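Cedeo Heavy Jersey Tee, Deep Red
Reading time: 2 min

The Cedeo is a plain crew neck T-shirt in a heavy cotton jersey. It has a straight body, a ribbed collar and a doubled hem at the bottom and on both sleeves. There is no chest pocket and no printing. The size and care information is on a small tag in the left side seam.

We cut it a little longer than most tees so it stays tucked in when you bend or reach. If you usually fall between two sizes, take the smaller one. The body has side seams, so it keeps its shape better than a tube-knit shirt and folds flat along the same lines each time.

The jersey has a matte finish. Deep red is dyed in the piece at the Rathnayake mill, and shade can vary slightly from one lot to the next. If you need several shirts to match, order them together and add a note at checkout.
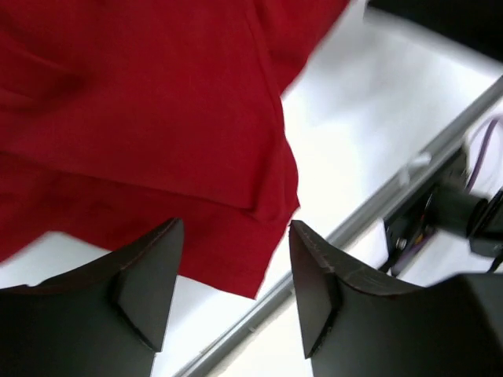
Deep red, with soft folds and a turned edge.

Wash at 30 degrees with similar colors, inside out. Deep red gives off some dye in the first 2 washes, so keep it away from whites and light grays. Tumble dry low or hang it up. Heavy jersey takes longer to dry at the hem and collar than across the body, so check those spots before you put it away.

To fold, lay the shirt face down and smooth it from the collar toward the hem. Bring in each side with its sleeve, then fold the hem up to the collar in thirds. Creases from storage come out with a warm iron or a few minutes in a steamy bathroom.

Sizes: S to XXL
Item number: 2000-73
Also made in: navy, oatmeal, black
Packing: single, in a paper sleeve

Orders placed by Saturday noon leave the Faltico warehouse on the next working day. Unworn shirts can be returned within 30 days. For the long-sleeve version in the same jersey, see the Trilano.

We use cookies to remember your cart and size. Accept | Settings

Contact | Shipping and returns | © Faltico | Back to top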